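Isilier Sorting Sets — Frequently Asked Questions
Last updated December 13, 2022

What comes in a set?
Two bowls, a bag of painted blocks and one square base block with a dot in the middle of its top face. The standard set has 4 block colors. The large set has the same colors and more blocks of each. Trays, mats and lids are sold separately.

Who are the sets for?
Most of them go to preschools, home classrooms and therapy rooms. Some people buy them for older relatives who want to keep their hands busy. The blocks are small, so we don't recommend the sets for children under three.

How do I lay out a first sorting activity?
Clear a table and put out less than you think you need. One block of each color is plenty for the first few tries.

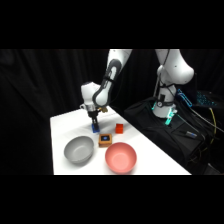 Spacing matters more than the number of pieces. Leave enough room around each block that a hand can close on it without knocking over the next one. The gray bowl and the pink bowl sit side by side toward the front, with the square block just behind and between them and the blue and red-orange pieces farther back. Both bowls start out empty. If you are working with someone who reaches across their body with difficulty, move everything to the side they prefer and keep the same order.

Do the block colors have to match the bowl colors?
No. Matching red to a reddish bowl is the easiest version and a good place to start. After that, pick any rule you like — blue goes in gray, for instance — and say it out loud before you begin. Change the rule only when the first one has become easy.

What is the square block for?
It marks the middle of the layout. Put it down first and place everything else around it. The dot also works as a target: ask the person to set a small block on the dot before it goes into a bowl. This slows things down and gives practice in placing as well as dropping.

Does it matter which way the square block is turned?
Not for most activities. If you want to make placing harder, turn it so a corner points toward the person. A small block then has to be lined up by eye, and the straight edges are less help.

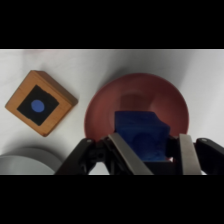

You can go on to turn it a little between rounds, or move it nearer to one of the bowls. We suggest changing one thing at a time. If the turned block causes frustration, set it square to the table edge again and come back to it another day.

What kind of table works best?
A plain, light one. Patterned tablecloths make small pieces hard to find. On a white top the colors are easy to tell apart, but strong light from one side will throw shadows, and some people find those distracting. Pull a blind or move the lamp.

How do I clean the pieces?
Wipe the blocks with a damp cloth and dry them right away. Do not soak them. The bowls can be washed by hand with dish soap.

I lost a block. Can I buy just one?
Yes. Single blocks are listed under Spare Parts. The part number for the square base block is 2541, and the one for a pair of bowls is 363. Orders placed before September may have come with the older bowls — they are a slightly different size but work with all the same activities.

Where can I see a set before buying?
Our Nastgate shop keeps one out on a table by the window. Zestirum also carries the standard set, but not the large one or the spare parts.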